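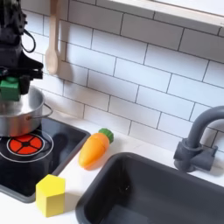

To: sterevine-users
Subject: Re: Place step lets go too early over the pot
Date: September 21, 2019

> We're on the March release with the toy kitchen set-up. Picking is fine
> now, but when the target is the pot the planner keeps putting the release
> point on the rim. Fastico reports the place as done and opens the gripper
> there. Is it the depth, or are we asking for the wrong thing?

Oh, I was hoping someone would bring this up, I've been buried in it all week!

It's a bit of both. Shiny steel is horrid for depth, so Fang gets a decent ring of points along the rim and next to nothing inside. It then fills the hole with a flat patch, and the planner quite reasonably thinks the pot has a lid. Have a look at the cloud with the fill switched off and you'll see it straight away.

What's working for me is on the open-top branch. If you mark an object as a container, Fang fits a circle to the rim and hands over the centre and the opening direction, and the planner aims for a hover point above that. The default hover is 71 mm, which suits the green foam block nicely. For the carrot you'll want more, as it hangs down further if you grab it by the leafy end.

Two things to watch:

- the handle. The fit used to swallow the wire loop and drag the centre off to the side. Set rim_min_points to 200 and it mostly stops.
- the burner print on the hob. The old colour mask likes to call the red-orange circle an object. Turn the mask off for now, the new one in Lostel doesn't need it.

I ran over 900 places in simulation overnight and got 12 bad ones, all with the pot pushed right up to the tiles, where the arm runs out of room and picks a silly elbow pose. I think that's a planner cost problem and I've a half-written patch for it (the cost is lovely and simple, one extra term).

Could you send me a log with the raw cloud in it? I'd love to try the fit on a pot that isn't mine. The yellow house-shaped block would be a good test too, if you have one, the ridge on top confuses the grasp scorer no end.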